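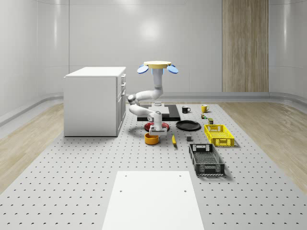 ## Birik keeps its parking meters, for now

The town of Birik voted in July to keep both of its parking meters, which last year brought in $171 and cost $2,851 to maintain.

The meters stand outside the old Panganiban shoe store on Kevach Street, where parking was plentiful before they arrived and has been more plentiful ever since. One takes only quarters. The other takes quarters too, but keeps them without starting the clock.

Firdevs Karakaya, who runs the bakery next door, asked the council to pull them out. "My customers park across the street and walk," she said. "It's good for them, I guess, but they complain to me."

The council said removal would require a study. Sedow, the firm that services the meters, has offered to do one. Its price has not been made public.

Parking on the rest of Kevach Street remains free.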